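4. Setting up the table and backdrop

Read this section through once before you start. You need the Toma table, the Miscombe fabric backdrop, the cleaning cloth and a flat space with a wall or rail behind it. Putting up the backdrop goes faster with a second pair of hands.

4.1 Placing the table

1. Clear the floor. The table has to come out far enough for you to walk along the front and past one end.

2. Set the table down with its long side facing the backdrop rail. Do not drag it on a wooden floor. Lift it at both ends and lower it.

3. Check the height. The top should sit 700 mm above the floor. If it is lower at one corner, turn the foot at that corner counterclockwise until the top is level.

4. Press down on each corner in turn. If the table rocks, repeat step 3.

CAUTION: The front corners are square and stick out at hip height. Keep bags, cables and chair legs away from them.

4.2 Hanging the backdrop

1. Slide the fabric onto the rail with the hemmed side facing the wall.

2. Lower the rail until the fabric meets the far edge of the tabletop. Slack fabric should fall behind the table. Fabric that lies on the top will move every time something is set down near the back.

3. Fasten the 6 clips supplied, starting from the middle and working outward.

4. Leave the fabric to hang overnight. Most fold lines from shipping drop out by morning. Steam any that are left from the back, on the lowest setting.

Note: The green Miscombe fabric is sold in one width only. For a wider rail, use two pieces and overlap them by a hand's width – do not stitch them.

4.3 Laying out the top

The matte black surface shows dust and fingerprints sooner than a light one. Wipe it with the dry cloth before you put anything on it. Do not use polish, which leaves shiny patches.

Keep tall, dark items toward the back, against the fabric, where their outline shows up well. Small items can go beside them, but small black pieces are hard to find on a black top, so note where you put them. Glass should stand near the back edge with its base fully on the table.

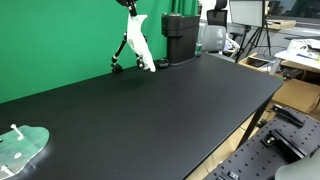

Felicja Makowska wrote in after the first edition of this guide to say that she would keep glass off the back edge altogether. In her room at Stekthorpe the fabric gets brushed by people passing behind it, and she has lost two bottles that way. She now leaves a palm's width between any bottle and the fabric, and asks that the guide say so.

We agree where there is a walkway behind the backdrop. Where the fabric hangs against a wall, the back edge is fine.

4.4 The area around the table

1. Put paperwork and packaging on a separate desk. Paper left on the black top tends to slide off when the table is wiped.

2. Keep open boxes on the floor beside the desk or past the end of the table, with the flaps folded down or tucked in. Do not stack them against the table legs.

3. If you use a screen on a tripod, spread the legs fully and leave room for chairs to roll back. Run the power cord along the wall.

4. At night, a large window can throw reflections. Close the blind if you have one, or turn the lamps away from the glass.

4.5 After use

Remove glass first, then small parts, then the tall items. Wipe the top from back to front. Unclip the backdrop only if you are moving the table. It stores best on the tube it came on, part number 39 in the Zalton spares list. The hem clips go back in the bag with the level.

If the foot screws have worked loose after 3 months of regular use, tighten them by hand. Do not use a wrench.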